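Lelto 2 ships with new grasp planner, drops the old config files

Clillimgate pushed out version 2 of Lelto on Friday, November 15, 2019, its control and planning package for two-finger grippers. Been in testing since August. Download is up now on the usual page, release notes still being filled in as we post this.

Big change is the planner. The old one picked a single grasp pose, sent it to the controller and hoped. If the object had shifted, the fingers closed on air and the whole job went back to the start of the queue. The new one keeps a ranked list of candidate grasps and re-scores them while the arm is still moving in. If the top pick goes bad, it drops to the next without stopping.

"The stopping was what killed us," said Linnea Holmgren, who leads the planning work at Clillimgate. "Every stop meant a fresh camera pass and a fresh plan. People would watch the arm sit there thinking and ask us if it had crashed."

Test set was 2,000 grasp attempts on tabletop items, mostly thin and awkward stuff: strips, handles, flat pieces that lie close to the surface. Version 1 failed on 57 of them. Version 2 failed on 4. Those are Clillimgate's own numbers, no outside check yet, and the item list hasn't been published. Holmgren said it will be, no date given.

Second change, and the one likely to cause grumbling, is config. The old text files are gone. Everything sits in one project file now, with the gripper geometry, pad thickness, speed limits and camera calibration in teh same place. There's a converter. It handles the stock setups fine but chokes on hand-edited joint limits, so anyone who has been poking at those should keep a backup and check the values after.
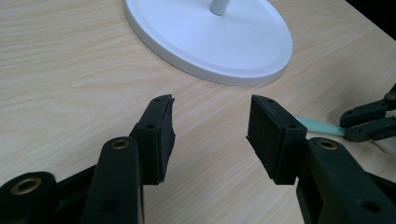

Will Lelto 2 run on an older controller?
Any controller that could run the last release of version 1 will take version 2, but the re-scoring during approach is switched off by default on the slower ones and has to be turned on by hand in the project file.

Perception got less attention this round. Depth filtering is a bit better on pale and see-through plastic, long a sore spot, and the segmenter no longer merges two objects that touch at one corner. Cables are still bad. The notes list cables under known issues, same wording as last time. Holmgren said the team tried a seperate cable model over the summer and pulled it when it started finding cables in wood grain.

Also in the release: a replay tool, code name Dong. Logs every plan the system considered, incl. the ones it threw out, and lets you scrub through them next to the joint readings. Testers seem to like this more than the planner. One lab at Garkwood had been writing its own version and has now dropped it. Log files get large fast, and there's no automatic cleanup, so watch the disk.

Two-gripper jobs work, sort of. You can plan a handover from one gripper to the other, and the planner will keep the two sets of fingers out of each other's way. What it won't do yet is let both hold the same object and move together. That was on the list for this release, got bumped. Holmgren called it "next up" and left it at that.

Existing license holders get the update at no charge. Version 1 gets bug fixes for now but no new features, and support for the old config format ends when those fixes do. Scripts written against the old planner calls will still load, with a warning in the console each time one of them runs. The warning can't be muted in this build. A patch for that is coming.

Known issues besides cables: the calibration screen freezes if the camera is unplugged halfway through, the emergency stop message shows up twice in the log (the stop itself fires once), and the converter puts project files in the wrong folder if the path has a space in it. Workaround for the last one is to move the file yourself.

Bug reports go to the same tracker as before. Attach the replay log if you have one.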